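Launch campaign for a housewares line: brand name first or product first?

svend_laxdal
April 2, 2018
Client is Castlow, cleaning tools, new line called Gidard. Budget covers 46 trade contacts and one direct mail drop in May. I want to lead with the line name. The client wants the parent name on everything.
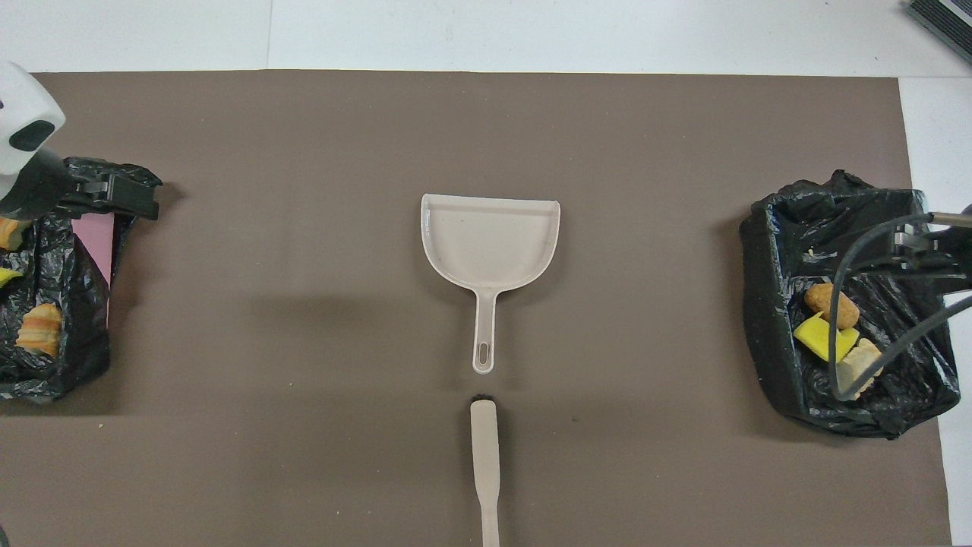

Re: brand name first or product first?

zbataineh
Parent name. Buyers file by vendor. We split a mailing of 498 pieces for Flustham and the parent-name half drew 8 more replies.

imad.k
Eight replies on that volume is noise. What was the split?

zbataineh
227 parent, the rest line name. So the smaller cell won.

imad.k
Unequal cells, one drop, no repeat. I would not set policy on it.

GSequeira
Agree with Imad on the numbers, with Zaid on the choice. Trade gets the parent name, consumer gets the line name. Two versions of the sell sheet, same layout. 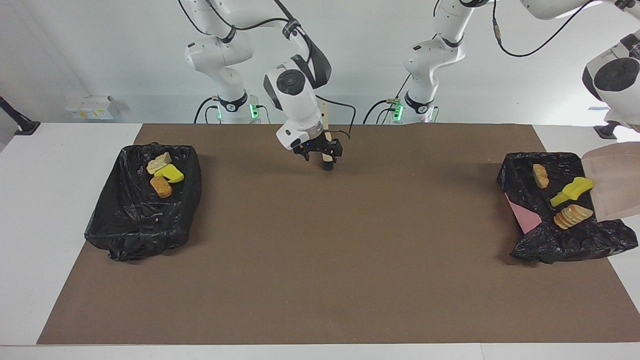 The plate change is minor if only the header differs. Quote it before you argue it with the client.

svend_laxdal
Requesting the quote now. Header only.

3 shares | 7 comments

Related threads
Khasawneh rebrand: keeping the old logo on cartons
Sell sheet stock weights
When to drop the tagline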